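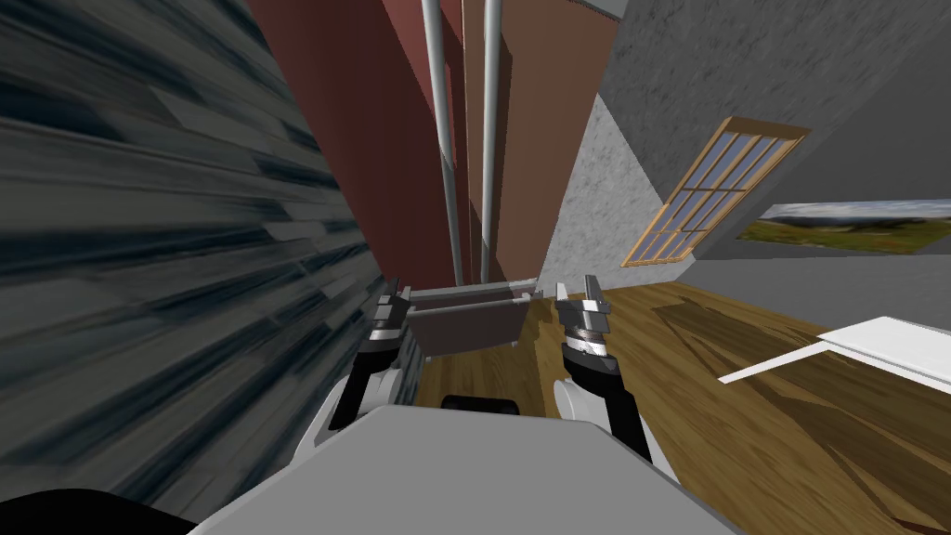

Wasilewska

Progress Report to the Kultton Family Fund
Relationship Education and Couples Support Program, Plimosdale
Reporting period: second half of the grant year, ending in December

1. Purpose of this report

This report covers the second half of the grant year for the Relationship Education and Couples Support Program. It follows the order set out in the grant agreement: delivery, participation, outcomes, staffing, spending, and plans for the coming period. Matters already covered in the midyear report are repeated only where the position has changed.

2. Delivery

The program continued to offer its two main services. The first is the evening course for couples who live together or plan to, which covers money, housework, arguments, and relations with each other's families. The second is short-term counseling for couples who have asked for help with a particular difficulty.

The evening course ran in 17 of the 20 weeks planned. Three sessions were lost when the heating failed at the Plimosdale site. Two of these were combined with later sessions, and the material from the third, on dividing household expenses, was sent to participants in writing. The program regards this as a partial replacement only. Several couples had named household expenses as their main reason for enrolling, and the session will be offered to them again in the spring.

Sessions now begin at 6:45 p.m. The earlier start of 6 p.m. was difficult for parents and for people working day shifts, and attendance in the first part of the evening was uneven as a result.

3. Participation

The course and the counseling service together recorded 1632 hours of participant contact in the period. Demand for counseling remained higher than the program could meet, and a waiting list was opened in September. Couples on the list receive a letter describing other services in the county and are invited to join the evening course while they wait.

Older couples are still underrepresented. Notices placed in the library and in two medical offices brought a small number of inquiries, mostly from people in second marriages who wanted advice about adult children. The present course has little to say on that subject. A separate unit is being drafted.

4. Outcomes

Participants complete a short questionnaire at the first and last sessions. The program received 100 matched pairs of questionnaires in this period. Most respondents reported that they raised disagreements sooner and that arguments ended more quickly. Answers on trust and on time spent together showed little change.

These results should be read with care. People who leave the course early do not complete the second form, and their experience may be quite different. The program has begun telephoning those who withdraw. Those reached so far have mostly spoken of work schedules and child care, although a few said that the exercises asked them to discuss private matters in front of strangers too soon. The second session has been revised so that these conversations take place in pairs.

The workbook used in the course, Zisura, was also reviewed. Participants found the chapter on listening useful and the chapter on setting goals too long. A common remark was that the book seemed to assume one partner was there to improve the other. The wording of the opening chapter has been changed, and the new text asks each reader to write first about his or her own habits.

5. Staffing

The part-time counseling position left vacant in the spring was filled in October. All staff completed the yearly training on confidentiality and on recognizing abuse within a relationship. Couples for whom joint counseling would be unsafe are referred to individual services, and the referral procedure was updated to make the first telephone interview separate for each partner.

6. Spending

Spending on salaries was below budget because of the vacancy. Spending on child care during sessions was above budget, and the program expects this to continue — the later start time has increased the number of families using it. Permission is requested to move the unspent salary amount to the child care line. No other change to the budget is proposed. A full statement is attached as Schedule A.

7. Plans for the next period

The program will repeat the session on household expenses, test the unit for second marriages with a small group, and continue calls to participants who withdraw. The revised workbook will be printed once the remaining chapters have been checked. A decision on the budget request before the spring course opens for enrollment would allow child care places to be confirmed at registration.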